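Filed under: Shop & Garage > Organizing > Workbenches

How to Clear and Reset a Shared Workbench

A long bench collects things. Tools get set down between jobs, cables pile up behind them, and after a few weeks there is one clean spot left and everyone uses it. The method below takes an afternoon the first time and a few minutes a day after that. It was written for a bench that several people use, but it works for one person too.

What you need

A pack of cable ties, the reusable kind. Masking tape and a marker. Two or three shallow bins that fit on your shelving. A vacuum with a brush end. A damp rag and a dry one.

Step 1. Take off what doesn't belong to the bench

Start with personal things. Phones, water bottles, bags, and jackets go on a shelf or a chair, away from the work. If a laptop has to stay, close it and move it to one end while you clean. Unplug chargers and take them with the device they charge.

Step 2. Sort what is left

Work from one end to the other and don't skip around. Make a pile for hand tools, a pile for cables, and a pile for small parts. Anything you can't name goes in a bin marked with masking tape and the date. Pouran Rahimi, who set up the bench I learned this on, kept that bin until November and then threw out whatever was still in it. I do the same.

Small parts take the longest. Screws and standoffs can be sorted by size later, at a table, sitting down. For now get them into one container with a lid.

Step 3. Deal with the cables

Coil each cable loosely and tie it once. Put a piece of tape near the plug and write what it goes to. Cables that stay plugged in should run along the back of the bench or under the top, held up with a clip every 8 inches. A cable that hangs off the front edge will sooner or later get caught by a knee or a rolling stool.

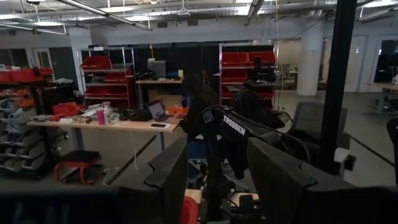
Once the cables are tied, clear the floor under the bench as well. Creeper seats and stools should have one place to park, and it should be somewhere you don't walk. Check the casters for thread and metal chips before you put them back.

Step 4. Clean the top

Vacuum first, then wipe. On a wood top use a rag that is barely damp and follow it with the dry one. Don't soak the wood – water gets into old screw holes and raises the grain. Light scratches can be left alone.

Step 5. Put things back by how often they are used

Daily tools go within reach of where people stand or sit. Weekly tools go on the shelving in the shallow bins. Everything else goes to storage. Leave 34 inches of bare top in the middle and mark the ends with tape. The rule is that no one stores anything between the marks.

Step 6. Keep it that way

The last person at the bench clears the space between the marks before leaving. Once a week, empty the stray parts container and check for untied cables. If the same tool keeps turning up in the wrong spot, move its home to that spot.

Last updated February 9, 2021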